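Painting kitchen cupboards red - brave or daft?

plumduff
Joined in August
Posts: 5

Hello all, long-time reader and first-time asker of silly questions. Our kitchen cupboards are a tired cream and I've got it into my head that the top ones should be red. A proper red, like a postbox. The worktop is black and it's staying, we can't stretch to a new one this year. My other half thinks we'll be sick of it by Christmas. Has anyone done it and lived with it? I've been quoted £300 for someone to spray the doors but I'd quite like to have a go myself.

teapot_lane
Posts: 100

Ooh, do it! We had red in our last house and I still miss it. It was the cheeriest room on a wet morning, and visitors always ended up standing about in there with a cup of tea instead of going through to the sitting room. I used Stamach cupboard paint with a little foam roller and took the doors off first. Two thin coats looked streaky and I had a small weep about it, but the third pulled it all together.

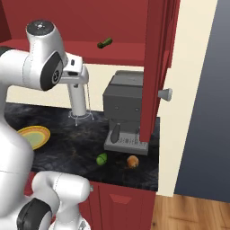 The only thing I'd do differently is the primer. Red over cream wants a grey primer underneath, and I used white because there was half a tin in the shed. It came out a bit pink round the edges of the doors and I had to go over those again.

Gillenhill
Posts: 300

I'm going to be the grump here, sorry teapot_lane. We did red with a dark worktop and I found it very heavy, especially in the evenings. Ours is a north-facing room mind you, so that won't have helped. If I had my time again I'd paint the bottom ones and leave the top pale. It's your kitchen though, and you're the one who has to look at it while the kettle boils.

teapot_lane
Posts: 101

I don't agree about the heaviness, it's the bulbs! Warm ones make red look lovely and the cold white sort make it look like a butcher's. Try changing those before you blame the paint.

Gillenhill
Posts: 301

We did change them. Still heavy :)

plumduff
Posts: 6

Thank you both, this is so helpful. We face south and get sun until teatime, so I'm feeling hopeful. Does the Stamach wipe clean? We fry a lot.

teapot_lane
Posts: 102

It does once it's hardened, but give it a good fortnight and be gentle until then - I was too keen with the scourer and left a dull patch by the handle.

plumduff
Posts: 7

Right, I'm buying a tester pot and doing the inside of one door first. If it's awful I can just keep it shut.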